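Wrist cameras should be the default view for reporting manipulation results, and the overview camera should be the supplement. Most papers in our area do it the other way round, and I think this hides the failures that matter.

The flower handling work at Inley is a fair test case. The policy was trained on 152 demonstrations and evaluated over 50 trials. Scored from the overview camera, it reached 80 per cent. Aparecida Miranda then rescored the same trials from the wrist views, with a stricter rule: a grasp counts only if the contact can be seen and the stem is not bent at the finger. The rate fell by 25 points.

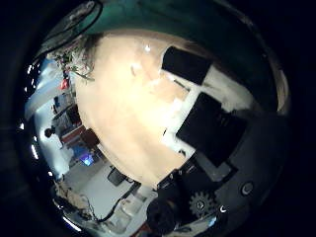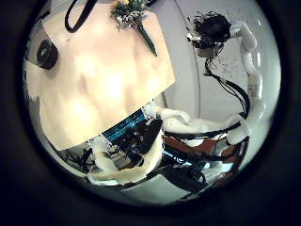
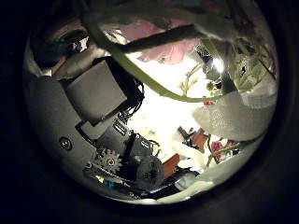 Two objections come up. The first is that a fisheye view distorts distance, so an annotator cannot judge a gap near the rim. I accept this for gaps. It is a weaker argument for contact, where the question is whether the finger meets the stem or misses it, and the lens can be calibrated in August and checked again before each run. Quiroga, our annotation tool, already flattens the central part of the view for scoring.

The second objection is that the hand blocks much of its own view. It does, and cables and housing take up pixels that the policy has to learn to ignore. But the blocked area is largely fixed relative to the camera, so it can be masked and its size reported. An overview camera is blocked by the arm in a different place on every trial, and I have yet to read a paper that reports how often.

The cost is annotation time. Wrist footage is slower to score, and two annotators will disagree more often on thin stems than on a boxed product. The Drilska protocol deals with this by publishing both scores and the disagreement rate next to the headline figure. I would adopt it unchanged, and I would ask reviewers to treat a single overview score on soft or thin objects as an upper bound.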